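Mircombe opens two-arm demonstration bench to outside teams

Mircombe has opened its tabletop bench for recording demonstrations by remote control. An operator drives two robot arms through a household task, and the joint positions, gripper commands and camera views are logged together — 50 times a second — for later training.

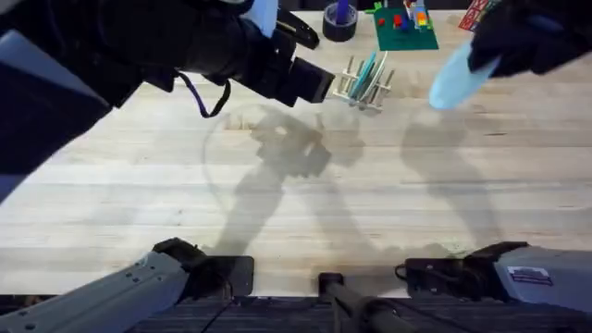 Engelbrecht

The first task set covers dish handling with a rack, plates and a light blue cloth. Both arms are mounted at the near edge of a wooden table, with the rack set within reach. Stuvedska supplied the control software and Skoseck the operator training.

The opening release holds 600 recorded demonstrations. Runs in which the operator lost the connection were dropped. Each remaining run carries a written task label and a mark for the end of every sub-step.

Object positions are changed between runs. A plate may start in the rack or flat on the table, and other small items stay at the back of the work area — a trained policy has to cope with both. 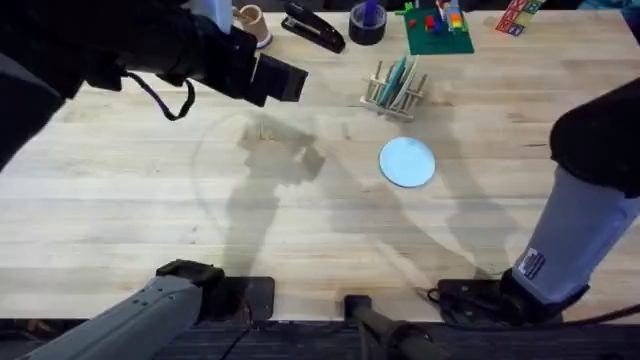
Access and booking

Teams may book the bench in blocks of 60 minutes from September. Operators new to remote control complete a practice block first. Recorded data is handed over at the end of each booking in the same format as the opening release.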